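3.2 Surface layout and clutter in domestic work areas

Estimates of usable worktop area in the housing literature are usually taken from floor plans, and so treat the worktop as an undivided rectangle. Sqalli and Vass argued that this overstates the area available for food preparation, as items left standing between meals break the surface into patches too small to work on. We follow their approach and record occupancy by cell. A cell is counted as occupied if any object covers more than a third of it, and as free otherwise. Objects resting across a cell boundary are assigned to both cells.

The household survey was carried out in Henumstead over 12 weeks, beginning in January. Of the 72 households that agreed to take part, 3 withdrew before the second visit and are left out of the analysis. Each visit produced one occupancy sheet per surface, completed by the same observer where possible. Sheets were entered twice and differences settled by reference to the paper copy.

Cell boundaries need not be exact. Earlier work with printed mats gave straighter lines, but the mats shifted when wiped and residents tended to move objects to line up with the print. Tape laid by hand over plain paper is less regular – the cells differ in size, and a line may waver or stop short – but it stays in place and can be put down on any flat surface (Figure 4). 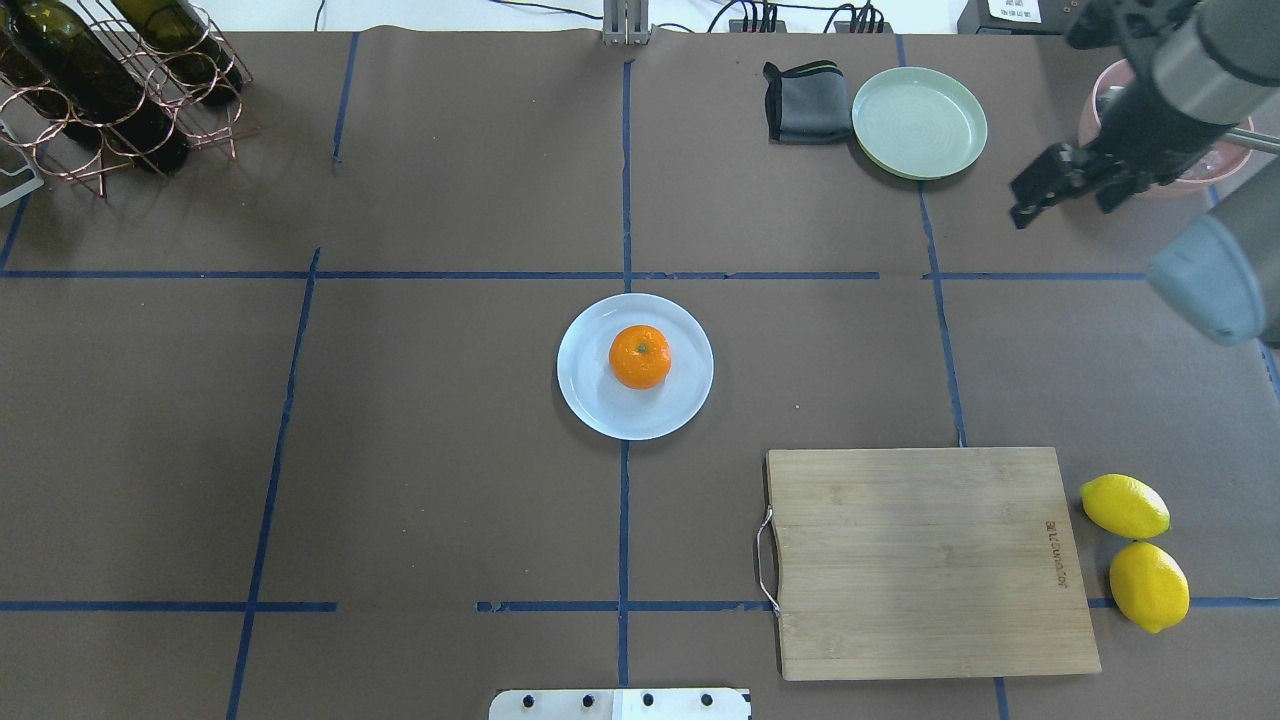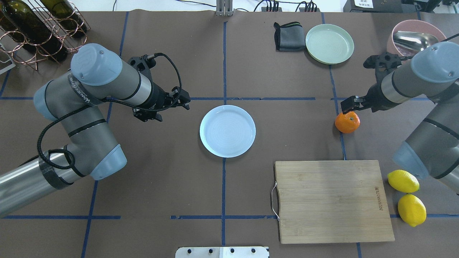

Figure 4. Paper-covered tabletop divided into a rough grid with blue tape, two views.

Irregular cells introduce an error in the area totals. We corrected for this by measuring each cell along its two longest sides and weighting the occupancy score accordingly. The correction was small for central cells and larger for those at the margins, where the outer side is the table edge itself.

Free area was then compared with the Nyitrai index, which takes only total surface and number of residents as inputs. The two measures agree well for large kitchens and poorly for small ones. In kitchens with a total worktop area below 3400 square centimetres per resident, the index placed households in a higher band than the occupancy sheets did – a difference that remained after weighting. Household size did not explain it. Storage volume, taken from the Zinska inventory form, explained part of it and is considered in Section 3.3.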